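Writing Short Comics, Session 4: Planning the Anthology Issue
Handout, January 29, 2019

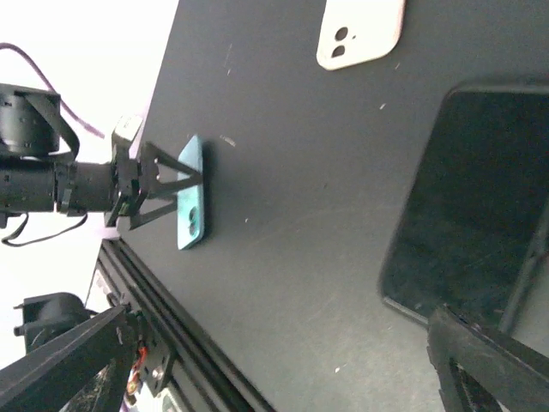
Last week we finished with the question of how many stories one issue can carry. For our class book, "Flakero", the answer is decided already: four stories, one cover, and two pages for the letters and credits. Please read these notes before you start on your thumbnails, because some of the page limits are different from what I told you in the first session.

1. The lead story

The lead story gets the most pages and stands first. It must work for a reader who has never seen the character. In "The Boyer Lamp", which we read together, the first page gives us the town of Barkville, the shop, and the broken lamp, and only on the second page somebody speaks. Many of you liked this opening. Some of you found it slow, and I understand this too. Look again at panel 3 on page one, where the shop sign is half painted. It tells us that the owner has stopped caring, and there is no caption.

When you write your own opening, try to remove the first caption completely. Then read the page again. If you don't miss it, leave it out.

2. The backup stories

A backup story has four pages in our book. This is very short. In four pages you can have one place, one problem and one change. Two places are possible, but then the trip between them costs you panels, and you will feel it on page three.

The common mistake is to write a backup as the first chapter of something bigger. The reader comes to the last panel and finds "to be continued", and nothing has happened yet. If you want to use a backup to introduce a character for later, fine, but give her something to finish. She can win the argument, lose the coat, or miss the train.

Page plan which worked well for the last group:
Page 1: place and person, the problem in the last panel
Page 2: first attempt
Page 3: it gets worse
Page 4: the change, and one quiet panel

The quiet panel is optional. I like it very much, but I don't want to see it in every story.

3. Script format

Use the full script format from Session 2. Number the panels again from 1 on every page. Write the description in present tense, then the captions, then the dialogue. Keep a balloon under twenty-five words. Sound effects get their own line.

Please don't write camera words if you don't need them. "Close on her hand" is useful. "The camera turns slowly" is not, as a panel can't turn. Also, one panel holds one action. "He stands up, takes the hat and leaves" is three panels, or it is one panel of a man at the door with his hat on – you must choose.

4. The order of the stories

We will decide the order together after all the scripts are in. Things to think about: two night stories should not stand next to each other, and a funny story after a very sad one can hurt both. Nomarier, the anthology on our reading list, puts its longest story in third place. I still think this was a mistake, but the middle of the book has a good rhythm, so please look at it and come with your opinion.

5. Word count

The sample script on the class page has 2,112 words, with all panel descriptions included. Yours can be shorter. If it is much longer, you are probably describing things which the artist should decide.

For next time

Bring thumbnails for all four pages of your backup story. Stick figures are enough. Write the balloons in by hand at real size, so you can see how much space they take.
Read "The Boyer Lamp" again, only the last two pages, and mark where you would turn the page.
Final scripts are due in April, and the drawing starts after that. Artists who work with a partner should give me both names by the next session.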